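Visita a la nave de Merkach: estanterías, cajas y un café largo

Publicado en: Visitas

En julio, aprovechando la jornada de puertas abiertas, pasé la mañana en la nave que Merkach tiene en el polígono, a las afueras. Llevaba tiempo queriendo verla porque en el almacén donde trabajo vamos a cambiar parte de las estanterías y el mobiliario de Merkach es uno de los tres que tenemos en la lista, junto con el de Grimard y el de Hayes.

La entrada es por la calle de atrás, no por la puerta principal que sale en el mapa. Hay un cartel pequeño. Se aparca bien antes de las diez; después ya no. Éramos 30 visitantes, repartidos en 2 turnos, y a mí me tocó el primero. En recepción te dan una tarjeta con el nombre, un plano en una hoja doblada y chaleco. El chaleco hay que devolverlo.

Nos recibió Citlali Bautista, que lleva la parte de exposición y montaje. Habló poco rato y fue al grano: superficie de la nave, 1.702 metros cuadrados; una zona para recepción de material, otra para montaje y otra donde se prueban las distribuciones antes de enviarlas al cliente. Pidió que no pisáramos las líneas del suelo en la zona de carga y que apagáramos el sonido de los móviles.

La primera parte del recorrido fue por la zona de recepción de material. Es la menos vistosa y la que más me interesaba. Pregunté por los plazos de entrega y me dijeron que dependen del color. El gris es lo normal y el amarillo se pide aparte, aunque en la nave hay bastante amarillo puesto. El tono es mostaza en algunos puntos y más vivo en otros, según le dé la luz. Para nuestro almacén nos vendría bien, porque el pasillo del fondo es oscuro.
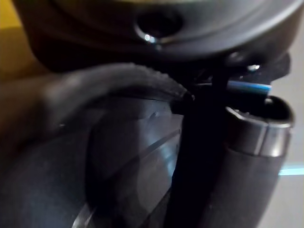

Plástico gris oscuro y cable negro grueso, con una superficie amarillo mostaza al fondo.

Después pasamos a la zona de distribuciones. Ahí montan el mueble completo y van colocando cosas encima hasta dar con un orden que funcione. Catrin Vaughan, encargada de esa parte, explicó que prefieren probar primero con pocos objetos y dejar huecos. Según ella, el error habitual de los clientes es llenar la superficie de arriba el primer mes y luego no tener dónde apoyar nada. Nos pasa exactamente eso en el cuarto de herramientas.

También contó que la parte de arriba la reservan para lo que se coge a menudo, siempre que no obligue a estirar el brazo. Lo pesado va abajo. Lo que no tiene sitio fijo se queda en una caja aparte hasta el viernes y entonces se decide. Perdón, hasta el cierre de la semana, que cada equipo lo tiene en un día distinto. 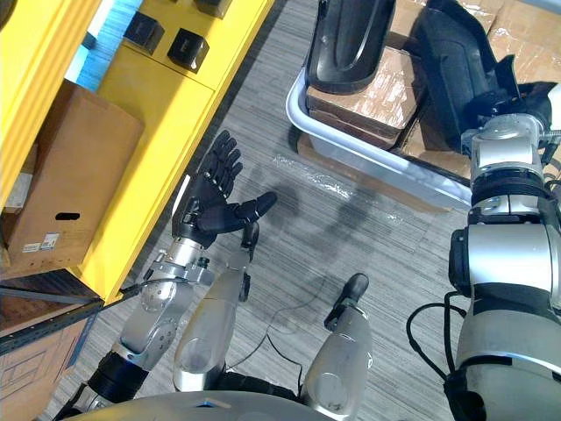
La estantería amarilla en la zona de distribuciones, con bloques negros cuadrados sobre el panel superior.

Hubo un rato de preguntas. Una pareja que tiene una tienda de repuestos quiso saber si los paneles se pueden comprar sueltos. Se puede, con pedido mínimo. Otro señor preguntó por las ruedas de la serie Mevon y le contestaron que van con freno en las 2 delanteras. Yo pregunté por el transporte a una segunda planta sin montacargas. Lo hacen, con suplemento, y hay que mandar antes las medidas de la escalera.

El café se sirvió en la sala del fondo y se alargó más que la propia visita. Había bollería y fruta. Sobre una mesa tenían catálogos y muestras de color para llevarse; cogí las del gris y las del amarillo.

Apuntes para quien vaya a la próxima: calzado cerrado, porque sin él no se pasa a la zona de carga. Conviene llevar las medidas de casa o del local ya escritas, pues si las tienes te hacen un croquis allí mismo. El baño está junto a recepción y no hay otro. En la nave hace calor a partir de media mañana.

Me falta ver lo de Hayes, que solo enseña con cita. Cuando vaya pondré aquí los precios de los tres.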